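制作発表の読み方について

映画の企画発表という文書形式には、作品に関する情報がほとんど含まれていない。含まれているのは契約に関する情報である。誰が主演し、どの会社が製作し、どこが配給するか。監督が未定でも発表は出るし、脚本が第一稿の段階でも出る。読者がそこから作品の出来を推測しようとするのは、登記簿から家の住み心地を推測するのに近い。

7月に、製作会社Studomicoが『Bredberg』の映像化を発表した。北欧の港町で灯台補給船の航路を管理する女性技師を主人公とする実在事件もので、主演はYamuna Ramasamy、彼女自身の製作会社Metisが共同製作に入る。報道の見出しはどれもRamasamyの名前で始まり、二番目に来るのは前作の興行成績だった。脚本家の名前は、私が確認した範囲では本文の最終段落にしか出てこない。

この順序には理由がある。俳優が自分の会社を通じて企画に入る場合、発表文は投資家向けの説明資料を兼ねる。海外配給権の事前販売では、買い手は主演者の名前で価格を見積もる。脚本の質は見積もりの式に入りにくい。したがって発表文の構成は、価格決定に寄与する変数の順に並ぶことになる。見出しの付け方について記者を責めても意味は薄い。元の資料がそう書かれている。

問題は、この形式が作品の中身に逆流する点にある。

俳優主導の製作会社が増えたことは、原則として歓迎してよいと私は考えている。スタジオの企画会議を通らない題材が通るようになった。Metisの最初の作品『Procházka』は、戦間期の時計職人を扱った動きの少ない室内劇で、主演者の後ろ盾がなければ予算は付かなかったはずである。公開時の上映館数は限られたが、台詞の密度と固定ショットの長さは、同時期の公開作の中で際立っていた。Ramasamyの演技も、画面の隅に置かれている時間のほうが見応えがあった。

一方で、主演者が製作者を兼ねる作品には共通の癖がある。主人公が間違えない。あるいは間違えても、その誤りが後の場面で正しかったことになる。編集の最終決定権に主演者が関与する以上、これは性格の問題というより工程の問題として扱うべきだろう。自分が愚かに見えるカットを残す判断を、当人に求めるのは制度設計として無理がある。『Procházka』がこの癖を免れたのは、主人公が脇に退く構成が脚本の段階で固定されており、編集で動かす余地がなかったためだと見ている。

『Bredberg』の原作は、技師の判断ミスで補給が9日遅れた出来事を中心に置いている。原作の価値はこの遅延の記述にある。誤った潮位表を使い、誤りに気づいた後も訂正を出さず、その間に島の側で何が起きたかが淡々と記録される。主人公は最後まで弁明しない。

映像化にあたって、この9日間がどう処理されるかが唯一の論点だと言ってよい。短縮されて一つの嵐の場面に置き換えられる可能性は高い。嵐は予告編に使える。潮位表は使えない。さらに、遅延の原因が上司の命令か予算の削減に差し替えられれば、主人公は観客の同情を失わずに済む。原作を読んだ者にとっては別の話になるが、発表文の読者はそれを知らない。

宣伝の側にも触れておく。近年の出演者インタビューは、共演者同士の相性を示すことに大半の時間を使う。菓子を食べさせる、互いの似顔絵を描かせるといった企画が並び、作品の題材に触れる質問は一つか二つで終わる。再生数は取れる。ただ、そこで売られているのは出演者の関係であって、映画館で2時間座る理由は別に用意しなければならない。宣伝期間の動画はすべて見たが本編は見ていない、という観客層は既に成立している。

上映規模の話に戻ると、この種の作品を2,000館で開ける必要があるのかは疑わしい。初週の数字が想定を下回れば、翌週には半分以下に減らされる。限定公開から始めて、評判に応じて館数を増やすやり方は手間がかかるが、『Bredberg』のような題材には合っている。Studomicoは公開形態をまだ明らかにしていない。発表文には「世界規模での劇場公開を予定」とあるだけで、この文言は何も約束していない。

撮影は10か月後に始まる見込みだという。準備期間としては標準的で、監督が未定であることを考えると余裕はない。監督の選定で見るべき点は知名度より、前作で主演者の出番をどれだけ切ったかである。撮影台本と完成版を突き合わせれば、ある程度は推定できる。脚本が出版されている監督であれば、関心のある読者は自分で確かめられる。 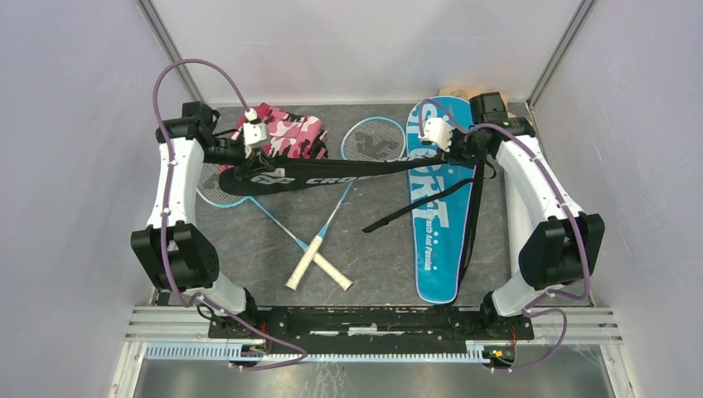
では、主演者が製作を兼ねる企画は、発表の時点で何を確認すればよいのか。

脚本家と編集者の名前である。脚本家が単独表記で、編集者が主演者の会社の専属でなければ、原作の不都合な部分が残る見込みは比較的高い。共同脚本に主演者の名前が加わっている場合は、原作を先に読み、映画は別物として見る準備をしておくのがよい。

『Bredberg』については、脚本家は一名、編集者は未発表である。現時点での私の評価は保留とする。Ramasamyが技師を演じること自体に異論はない。『Procházka』の後半、帳簿の誤記を見つけて黙って頁を閉じる場面の間の取り方を見れば、弁明しない人物を演じる技術があるのは分かる。問われるのは、その沈黙を編集室で残せるかどうかである。編集者の名前が出た時点で、改めて書く。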